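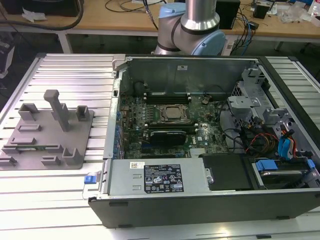 Lise Campbell wrote on the course board that she's tired of hearing things were built better in the old days, because her grandmother's mixer is the only old mixer she has ever met and the rest are presumably in a landfill. I'd like to start this week's notes there, as she has more or less given the lecture.

Week 6. How long do things last, and how would we know?

Reading: the Brivden chapter on household durables, plus the two Humstead leaflets in the course folder. Read the leaflets first. Write down what you believe after reading them, and keep the page.

1. The survivor problem

The old mixer still works. The old mixers that burned out in their second year were thrown away, and you'll never be shown one at a family dinner. When we compare a surviving old machine with an average new one, we're comparing the best of one group with the middle of another. Most of what gets said about quality going downhill rests on this comparison and very little else.

That doesn't prove things have gotten better. It's possible that they've gotten worse and that the usual evidence for it is also bad. Students tend to hear "the argument is weak" as "the conclusion is false," and then write it on the midterm. Please don't.

2. What is a lifetime?

Four meanings turn up in the reading, often within a page of each other:

Time until the first fault.
Time until a fault that can't be fixed.
Time until a fault that the owner doesn't bother to fix.
Time until the owner wants a different one.

For desktop computers the third and fourth do most of the work. A machine with one dead part is usually fixable by anybody with a screwdriver and some patience, and plenty are dropped anyway. Whether you call that a short-lived product or an impatient owner depends on what you're selling. Humstead, which sells repairs, blames the product. Ferer, which sells new machines, talks about "changing needs." I'd discount both.

3. The Kröger survey

You will see this one quoted, so here is what was done. Kröger mailed a questionnaire to 900 households asking when they last replaced a desktop computer and why. They got 207 back. The headline finding was that 49 percent of those who answered had replaced a computer that "could have been repaired."

Problems, in the order I'd raise them:

Who answers? People with a grievance about a computer have a reason to fill in a form about computers. People whose machine hums along under the desk don't. The report mentions the low return in a footnote and then forgets it.

Who decided it could have been repaired? The owners did, from memory. None of the machines were opened or looked at. An owner may say "could have been repaired" and mean that a cousin thought so.

At what cost? The question didn't mention money. Nearly anything can be repaired if the bill doesn't matter. Had they asked "could it have been repaired for under $200?" we might have a number worth arguing over.

Compared to what? There is no earlier survey. The press summary still says the share is "rising."

Francine Gagnon raised a fair objection in section last March: a poor survey may be all there is, and policy can't wait for a good one. I half agree. My trouble is that the poor survey gets cited with the same confidence as a good one would, and after the third citation the footnote about returns is gone. If you use it, carry the footnote with you.

4. Designed to fail?

The strong claim is that makers choose a date on which the product dies. I've been asking for solid cases for years and I mostly get sent videos. The weak claim is that makers spend little on parts the buyer can't judge in the store. That is much easier to believe. It needs no secret meeting, only a buyer who compares prices and can't compare capacitors.

The two claims call for different remedies. If the weak one is right, longer warranties and honest labels might help some. If the strong one is right, labels will be gamed as well. The Brivden chapter slides from one to the other around its midpoint. Find the paragraph where it happens and mark it.

5. "Repairable" scores

Be suspicious of any score out of ten. Ask what was weighed and who picked the weights. A case that opens easily earns points in nearly every scheme. The price of a spare part often earns none, and that's the thing that decides whether the repair gets done.

For section

Bring your page from the Humstead leaflets. Next to each thing you believed, write what you'd need to see to stop believing it. If you can't think of anything, leave the line blank and we'll talk about the blanks.

Also bring one claim about product life from packaging or an ad, copied word for word, with the small print. Half a page of comment at most. Late work goes in the box outside my office before 4 p.m.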